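News > Community > Media releases

Brokeck opens the Leftover Roll Library to every household in Burkley

Anyone who has ever papered a hallway knows about the roll at the back of the linen closet. You bought one extra just in case, you used a metre and a half of it behind the radiator, and it has moved house with you twice. Starting in July, Brokeck will happily take it off your hands and find it a wall of its own, and we could not be more pleased to be writing to you about it.

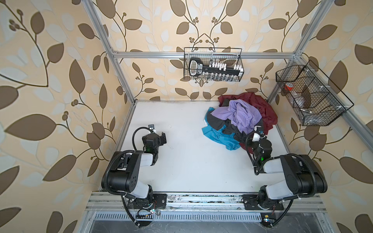
Maricica Sârbu
Communications Lead, Brokeck Wallcoverings

BURKLEY – The Leftover Roll Library began last winter as a shelf beside our front counter, where customers dropped off part rolls they couldn't bear to put in the garbage. By spring the shelf had become a whole aisle (we had to move the paste buckets out to the porch!), and we now hold 1000 rolls and part rolls, from nursery stripes and big leafy botanicals to a rather alarming purple flock that has its admirers.

From this summer the Library gets a proper home in the old Ocampo hardware building, with good daylight, wide tables for unrolling, and a kettle. Borrowing is a generous word for it, we admit, as most people don't bring wallpaper back. You pay a small flat fee per roll, and whatever is left after rent goes toward free papering classes.

Our shop manager, Daiane Meireles, has spent a good many evenings sorting everything by colour and by batch. "People come in looking for one particular roll to fix the spot where the dog scratched," she said, "and they go home with enough fern print to do the powder room as well. I love that. I've done it myself."

Leaf and vine patterns have been far and away the favourite with our visitors this year, particularly the warm browns and creams that many of us remember from a grandparent's dining room. They are forgiving at the seams, they hide a crooked corner beautifully, and they look very handsome with old oak.
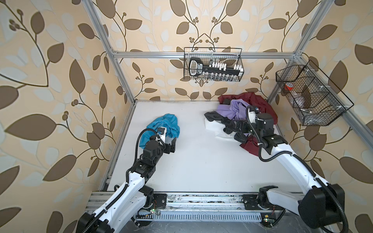 Bringing in your rolls

Rolls may be opened or unopened, provided they are clean and have been kept out of the damp. Please tuck the label inside if you still have it, as the batch number is a great help when somebody turns up hoping for a match. Pieces under a metre are welcome too; they go into the craft bin for drawer liners, book covers and dollhouses.

We can't accept pre-pasted paper that has already been soaked, or anything peeled from a wall, however pretty.

Drop-off is every Thursday until 7 p.m. at the side door on the laneway, and there is room to pull up a car. The first 50 households to bring something in will receive a seam roller with our thanks.

Classes are back as well. Kelly Lopes will teach the beginners' evening, covering plumb lines, pattern repeats, and the dreaded business of getting around a light switch. Her advice on large repeats is to buy more than the calculator tells you, and then, naturally, to bring us what's left.

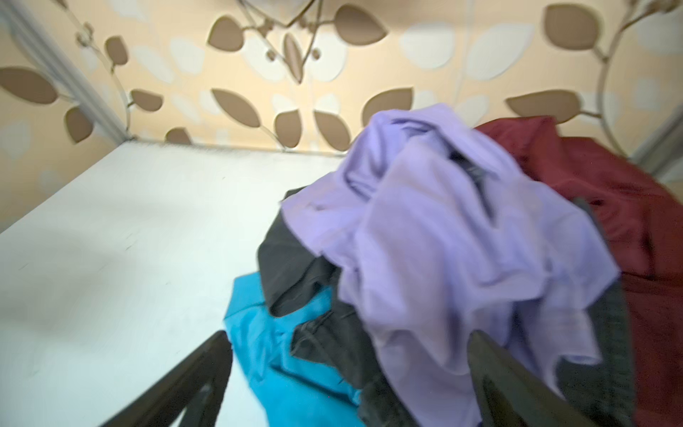 Imad Bataineh, who papered a front hall entirely from the Library, told us that the hard part was choosing, and that three partial rolls of the same vine turned up on three separate visits. He would like us to set up a waiting list for matching batches, and we have promised to try. If you are hunting for something in particular, send us a snapshot and the width of the roll, and we'll pin it to the board by the till.

Media enquiries and interview requests may be directed to Maricica Sârbu at the Brokeck shop during opening hours.

179 shares | 6 comments

We use cookies to remember your preferences. Accept | Manage settings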